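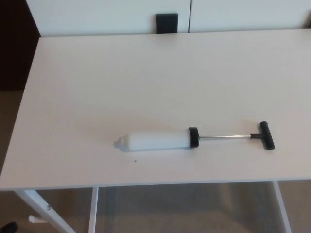 Busisiwe wrote back this morning that the whistle is too loud for Tindstead and we should try the recall with voice only. Her dogs there are nervous ones and two of them lie down flat when they hear it.

I agree in part. For Plakport I want to keep the whistle, because the field is long and with wind from the sea my voice does not carry 70 meters.

January, notebook of recall training, afternoon.

Tanoli (the brown pointer mix) worked on the long line. First 5 recalls at short distance, all came, the last one slowly. Then Berwyn Pritchard walked past the gate with Clornik, his old terrier, and I called at the moment when she lifted the head. She looked at him, looked at me, and came. I gave her chicken, much of it.

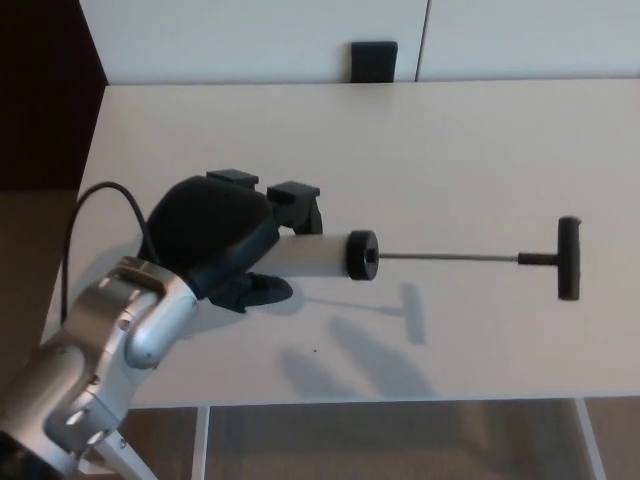

After this I made the mistake to repeat it immediately. She did not come the second time and I called her name more than five times, which I tell every owner not to do. The line was also wrapped on a fence post, so I could not help her. Next time I stop after the good one.

To change: shorter line for the gate exercise, and 200 grams of chicken cut small the evening before. Ask Busisiwe if she says the name first or only the word "here". Berwyn can come again at 2.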